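3.2 Small things and the bags that hold them

When we began visiting households in Piststead and Mirnberg, we had expected to talk mostly about machines, detergents and the price of hot water. What people wanted to tell us about, often at some length and over a second cup of tea, was the sorting that comes first — the business of deciding which garments may go in together and which need looking after. The mesh laundry bag came up again and again in these conversations, and in 4 of the homes it was the first thing brought out to show us. A typical one is given in Figure 2.
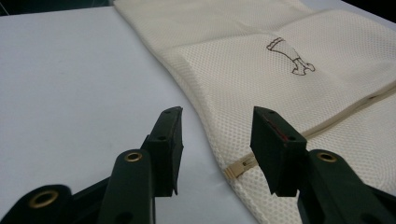 Figure 2. A cream-coloured mesh laundry bag laid across a white tabletop.

People were very fond of these bags, and yet rather inconsistent in how they used them. One retired teacher in Mirnberg kept hers strictly for tights and washed everything else loose, while a young father in Piststead put all the baby's socks into one bag and emptied it straight into the drawer, still unpaired. Several households used the bags for storage between washes as well, so that a single bag might hang behind a bathroom door for days, slowly filling up, before anybody thought of running a load.

Rosenthal, in her earlier study of shared laundries, treats bagging as a way of keeping one family's things apart from another's. We found something of this too, even in homes with a machine of their own — grown-up children, in particular, liked to have a bag that was theirs. We return to the matter of ownership in Section 4, alongside the notes on drying and folding.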